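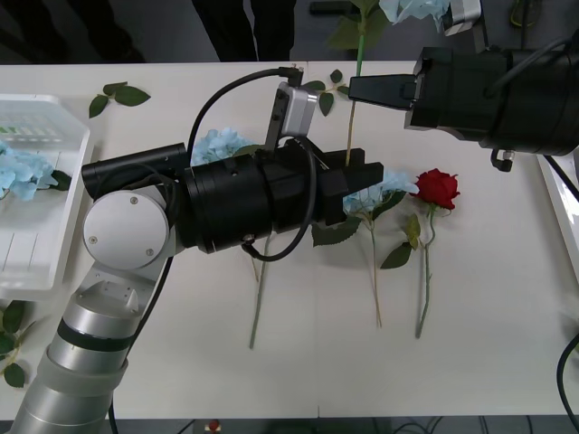

I have been meaning to write about the flower project since March, and every time I sat down to do it something changed and I thought, well, I'll wait until that's sorted out. So the post got older and older in my drafts folder and I kept adding bits to the top. It is now 27/06/2018, the club is about to break up for the summer, and if I don't put it up today it'll never happen.

For those who came here for the tomato posts (hello, the tomatoes are fine, more on them soon), I spend two evenings a week helping out with the student robotics club at Stultamier. I'm no engineer. I came in to help with the paperwork for a competition, stayed to tidy the cable drawer, and somehow ended up being the grown-up attached to the group that wanted to do flowers.

The flowers were the students' idea, all of it. The year before, the club had done blocks. Blocks in a bin, blocks out of a bin, blocks stacked up and knocked over again. Blocks are wonderful for learning on and I'd never say a word against them, but there comes a point in the spring when even the keenest student can't look at another blue cube. One of them said she wanted to make a bouquet. There was some laughing, and then there was quite a long silence while everybody worked out how hard that would be, and after that they were hooked!
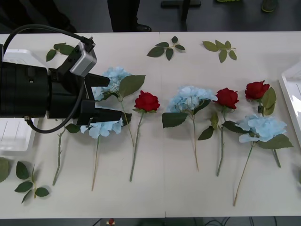
Mirko

The plan they wrote up on the whiteboard was very simple. Lay the stems out on the table, have one arm pick up a flower, have it held upright so the other arm can help, and gather them into a bunch. Roses and hydrangeas, because those were the artificial ones we could get with decent long stems, and because red and pale blue look so nice together (I had a vote on that, and I used it).

What I hadn't thought about, having only ever arranged flowers with my own two hands, is how little there is to hold on to. A block has sides. A stem is a skinny green thing lying flat on a table, and it rolls if you breathe near it. Then at the far end there's this big heavy head, so if you pick it up too low the whole flower swings around like a compass needle, and if you pick it up too high you've got a grip full of leaves. The students spent most of April arguing about where the middle of a rose is. I mean that kindly. It was a really good argument, with string and a ruler and a kitchen scale, and they came out of it knowing far more about balance than I could ever have taught them.

The first arm is called Tamo. I was told why once and I've forgotten. The second arm never got a name, in spite of a suggestion box, and is just "the other one," which I always feel a bit bad about. Tamo does most of the reaching and the other one comes in to meet it, and getting them to share a small patch of air politely took weeks. I used to hold my breath every time. I still do, if I'm being truthful, and I've watched it more times than I could tell you.

And the leaves! Nobody warned me about the leaves. They're pushed on to the stems, and after enough picking up and putting down they work themselves off, so there are always sprigs lying around the table. At first we would stop and put every one of them back. Then somebody pointed out that a real florist's table is covered in bits, so why shouldn't ours be? That became the rule. The sprigs stay where they fall until the end of the evening, and the arms have to cope. I thought this was a very grown-up decision, and it also saved me a lot of time on my knees with a torch.

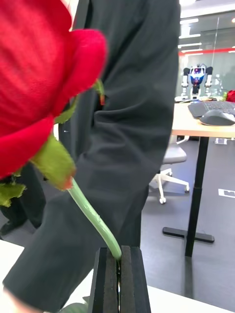
Getting a proper hold of a rose

Roses turned out to be the favorites, even though everyone expected to like the hydrangeas best. A rose is neater. There's one bloom, then those little green points underneath, then a good stretch of bare stem, and if the fingers come together on that bare stretch you get a flower standing up the way you'd hold it yourself if you were about to hand it to someone.

The trick the group settled on was to go slower than feels sensible. The first version of their program closed the fingers at full speed, and the flower would hop. You could hear the groan go around the room. So one of the quieter students, who had hardly said a thing up to then, suggested splitting the close into two parts: come in gently until you're nearly touching, wait, then squeeze. They tried it that same evening. Five roses in a row, no hops, and I'm afraid I cheered louder than any of the teenagers did.

They had also been very careful about the squeezing. The stems are plastic and can take plenty, but the students wanted to work as though they were real, because the dream (it's written in green marker at the top of the whiteboard and has been there since the start) is to do one bouquet with fresh flowers from somebody's garden. I've offered mine. I've also said that they can't have the peonies.

The wrist cameras have been my favorite part to look at, I must say. I've been putting flowers in jugs for forty years and I've never seen one from down there by the stem, looking up.

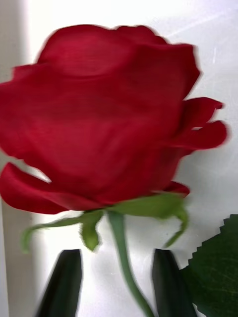
Some of those close-up shots come out soft when things are moving, and the students were fussing over that for a while, wondering if they should throw the blurry ones away. In the end they kept them. Their thinking was that an arm that's working has to make sense of a moving flower sooner or later, and I liked that they had got there by themselves over a bag of pretzels.

We had an open evening at Amegashie, the hall across the parking lot, and the group gave a short talk with their notes and a vase of the spare stems on the table. I sat at the back. Parents asked very good questions, and one little brother asked whether the robot could smell the flowers, which led to roughly ten minutes of discussion about sensors.

As for what's next, the whole bouquet is still to come. Single stems are going well, two together is hit and miss, and hydrangeas in particular have those wide leaves that catch on everything. That's the job for the fall. Over the summer I've been asked to look after the flowers, so they're coming home with me in a long cardboard box, and I've promised to push every last leaf back on before we start up again. If anyone knows a good glue for that sort of thing, something that will hold on plastic and won't go yellow, please leave me a comment.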